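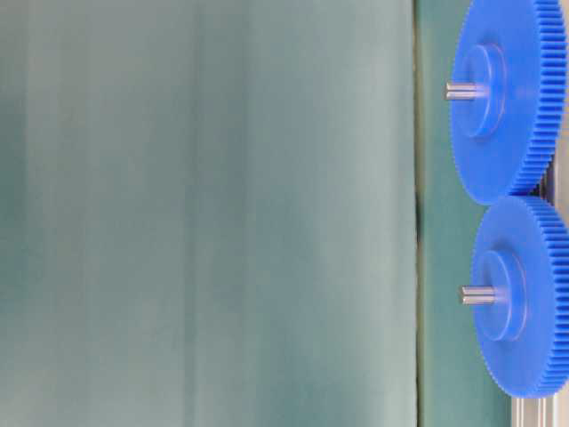
工单主题:Busham区块产量日报与月度配产数据不一致
所属系统:Ditesix生产数据管理平台
提交单位:Brastley作业区生产运行科
受理单位:Mirzaei油气技术服务公司数据支持组
优先级:高
当前状态:已解决,待观察期满后关闭
提交日期:2024-04-25

一、问题描述

我科在编制Busham区块月度产量报表时发现,Ditesix平台“日报汇总”模块给出的区块原油产量,与“配产结果”模块中各单井产量之和不一致,差额为2,758桶。日报汇总数据高于配产结果。同期外输交接计量数据已与管道运营方核对无误,并与日报汇总一致,因此初步判断偏差出在配产环节。

该区块现有在产井181口,其中38口经由二号计量站轮换测试,其余各井经由一号、三号计量站测试。一号、三号计量站所辖各井的配产结果与日报一致,偏差全部集中在二号计量站。

受此影响,月度产量报表暂无法提交,作业区对合作方的权益产量分配亦相应顺延。请贵方尽快协助查明原因。

二、提交单位已进行的操作

1. 在平台内对当月数据重新执行配产计算,结果未变。
2. 退出登录并清除浏览器缓存后再次查询,结果未变。
3. 核对二号计量站当月纸质测试记录,与平台“测试数据录入”页面显示的数值逐条一致。
4. 核对各井开井时率,未发现漏填或重复填报。
5. 导出上月配产结果进行对比,上月无偏差。

三、受理记录

受理组首次回复:

工单已收悉。请提交单位补充以下材料:(1)配产计算任务的运行日志;(2)二号计量站当月测试分离器的检定与参数变更记录;(3)当月井组归属关系调整的审批单。在问题查明之前,请勿手工修改配产结果,亦请勿对已锁定的日报执行解锁操作,以免覆盖原始计算痕迹。

提交单位回复:

运行日志及检定记录已作为附件上传。井组归属关系方面,本月有8口井由一号计量站改接至二号计量站,审批单一并上传。现场流程切换已完成,平台内的归属关系由我科数据管理员于切换当日修改。

受理组第二次回复:

经查阅日志,配产任务运行状态为“完成”,但附有警告信息“有效测试缺失,采用缺省值”。警告对应的井即为改接的8口井。该类警告不会中断任务,仅记录于日志末尾,在前台页面不予显示。

为进一步确认,我组在测试环境中还原了当月数据,并作如下检查:

检查项一:归属关系生效时间。平台中8口井的归属变更已生效,起始时间与审批单一致,未发现异常。

检查项二:测试数据关联。平台按“计量站编码+井号”检索最近一次有效测试。上述各井改接后尚未在二号计量站完成首次测试,原测试记录仍挂接在一号计量站编码之下,系统未能检索到有效记录。

检查项三:缺省值设置。二号计量站的缺省测试产量为零,因此改接井在变更生效后的理论产量均按零计入。

检查项四:平衡校正。按照正常逻辑,即使部分井理论产量为零,计量站总量仍应全部分配至其余各井,不应出现总量差额。经核查,二号计量站的配产系数设有上限,当月计算所得系数超过上限后被截断,超出部分未予分配,差额由此产生。

提交单位回复:

对上述分析无异议。现提出两点疑问:其一,配产系数上限由何时设置,我科未掌握相关情况;其二,原测试记录能否在改接后继续沿用。

受理组第三次回复:

关于第一点,参数变更记录显示,该上限于去年12月随平台版本升级写入,三个计量站均采用相同数值。此前各站系数均未触及上限,故未暴露问题。升级说明中列有该参数,但未单独提示其对总量平衡的影响,我组将补充说明文件。

关于第二点,依据作业区现行配产管理规定,改接井在完成首次测试之前,可沿用改接前最近一次有效测试结果,但须经油藏管理部门书面确认。请贵方履行确认手续后,将确认单上传至本工单。

四、处理措施

油藏管理部门的书面确认单收到后,受理组会同提交单位按以下顺序完成处理:

1. 备份当月配产结果、测试数据及参数表。
2. 将改接井改接前最近一次有效测试记录复制至二号计量站编码之下,记录来源标注为“沿用”,原记录予以保留。
3. 将二号计量站缺省测试产量的处理方式由“取零”改为“取最近有效值并提示”。
4. 将配产系数超限时的处理方式由“截断”改为“报警并暂停任务”,一号、三号计量站同步调整。
5. 在测试环境中重新计算,经双方核对后在正式环境执行。
6. 对受影响时段的权益产量分配重新计算,并生成差异说明。

五、处理结果

正式环境重新计算后,配产结果与日报汇总一致,差额归零。改接井的产量已恢复至正常分配,二号计量站其余各井此前偏高的产量相应下调。配产系数处于允许范围之内,任务日志中未再出现警告。

提交单位已据此重新生成月度产量报表。差异说明已随报表报送作业区主管部门,并抄送合作方。

六、后续事项

1. 提交单位应尽快安排改接井在二号计量站进行首次测试。测试合格后,以实测数据替换“沿用”记录,并通知受理组核查。
2. 今后办理井组归属变更时,审批单应增列“测试记录处理方式”一栏,由数据管理员在平台内同步办理。
3. 受理组将在下一版本中把配产任务的警告信息显示于前台任务列表,具体发布时间另行通知。
4. 本工单在下一个月度配产周期结束且未再出现偏差后关闭。观察期内如再次出现同类问题,请在本工单下续报,无须另行提交。

附件清单:配产任务运行日志;测试分离器检定及参数变更记录;井组归属变更审批单;油藏管理部门书面确认单;重新计算前后对比表。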